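3.2 Mounting and workspace

The arm was assembled in the shared workshop at Tromisside from printed links and surplus servo drives, using the Esto controller described in Section 2. Total outlay on the mechanical parts was kept below 200 euros. The wrist camera looks along the fingers, so the gripper enters the view at one side and the calibration target must be placed clear of it.

Floor-level trials were run on carpet. Its streaked pattern gave the feature tracker many weak matches, and these were discarded when fewer than 105 remained consistent between successive views. Dark, matt objects proved harder.

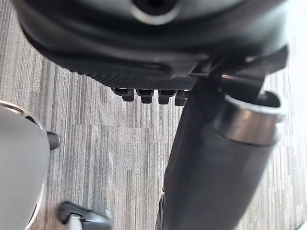
Figure 2. Wrist camera view: black housing, post with chrome ring, and carpeted floor.

For such surfaces the exposure was fixed at the start of each run and the depth estimate was taken from edges alone. Of the 117 runs logged in February, 2 were stopped by hand when the estimate drifted. The Hitosau filter was left at its default settings throughout.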